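3.2 Why a bag and a tub

We were delighted by how much there is to learn from something as ordinary as putting snacks away. In the Juvik household diaries, which gave us 1203 entries, moving food between its shop packaging and a plain tub came up 169 times, more often than making tea. Kerstin Engebretsen's earlier notes from Dirnetti had hinted at this, but we had not expected it to be so strong!

The two objects make a lovely contrast. A plastic tub keeps its shape wherever you put it, and its opening stays where it was. A snack bag slumps, creases and swings, and its outline is different each time it is picked up. Stood upright it offers its top edge; laid flat it has to be pinched at a seam or a corner, and the rest of the bag then follows in its own time. Granström and Araújo coded these changes under 9 headings, of which 3 (standing, lying, hanging) cover nearly all of the diary entries and are the ones used in the rest of this section.

Hanging is the richest of the three. The bag folds near the grip and its free end trails, so the printed front can be hard to read even at close range. We return to this in Section 4. 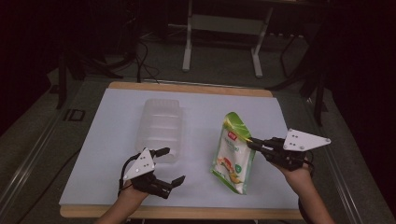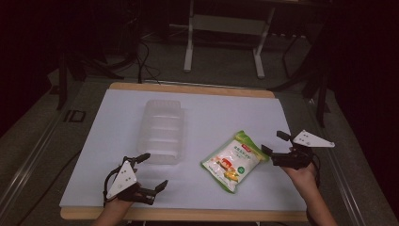
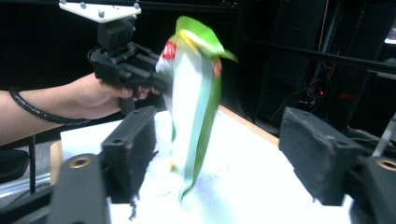
Figure 3. The snack bag standing (first), lying flat (second) and hanging (third). The clear tub is visible in the first two.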